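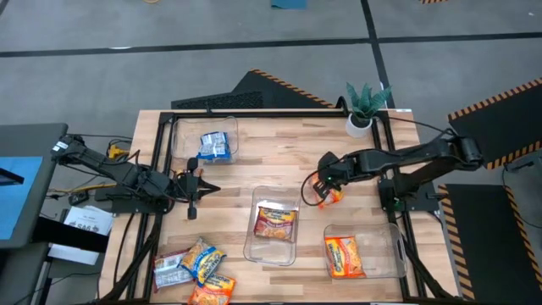

Two-arm packet sorting cell, Zinthorpe site. Right arm holding a noodle packet, left gripper open, three bins on the table.

Zinthorpe Sorting Cell: Progress Report for August
Prepared by Griet Verbruggen for Bart Smits

Dear Bart,

Thank you again for your patience with the spreadsheet last month, and for agreeing to see the numbers in plain paragraphs this time. I know you have several projects to read through, so I'll try to keep to what has been bought, what hasn't, and what I would like your blessing on before the autumn orders go in.

Where the work stands
Both arms are mounted on opposite sides of the wooden table, inside the black aluminum rail, and we are sorting snack and noodle packets into clear plastic bins. We settled on packets because they are cheap, they come in plenty of colors, and they crumple and slide about in ways that a nice square box never would. The team has now logged 400 sorting runs, which I'm very pleased with, considering that we lost most of the first two weeks to a mounting plate that had been drilled for a different base (Geerts replaced it without charge and were very gracious on the phone).

The arms still do better with a packet lying flat and alone than with one that overlaps its neighbor. We would like to spend a good part of the next period on piles, and that brings me to the money.

Spending so far
The arms, table and rail came in on budget, and the floor mats were a little under. The one line that ran over was cabling. We bought the short set first, found it pulled when an arm reached toward the middle, and had to go back for the long one. I should have asked for a mock-up before ordering, and I've added that step to our purchasing sheet so the next cell doesn't repeat it.

We have $3,000 left in the equipment line, and I'd like to keep it there until we've talked through the requests below.

What we would like to buy next
First, spare gripper fingers. Indar will sell us a pack at a fair price, and a worn pair currently means waiting on a delivery with the whole cell standing still. I'd call this one urgent.

Second, more bins. We would like another 70 of the same clear kind, enough to label a set for each product family and have them filled and ready on a shelf before a shift begins. It is a small sum and it would save a surprising amount of fiddling between runs.

Third, and this is the one I keep going back and forth on, a service plan from Briltesov. Their quote covers both arms and includes a loaner if one has to go away for repair. It would use up a large share of what is left. My own leaning is to take the plan for one year and look at it again when we know how the joints hold up under daily use, but I would be glad to be talked out of it if you've seen these plans go unused elsewhere.

Planning for the second cell
I have not asked for quotes on a second table yet. Before we do, I'd like the pile runs finished, so that we know whether the present two-finger grippers are the right ones to buy again. If they are, we can order the same parts list with the longer cables and be done with it. If they aren't, the gripper will be the biggest change in the budget, and I'd want to bring you prices from at least two suppliers.

Could you let me know about the fingers and the bins as soon as you have a moment? The service plan can wait for our next call, and I'll send you the full Briltesov quote ahead of it so you have time to read the small print.

With warm thanks,
Griet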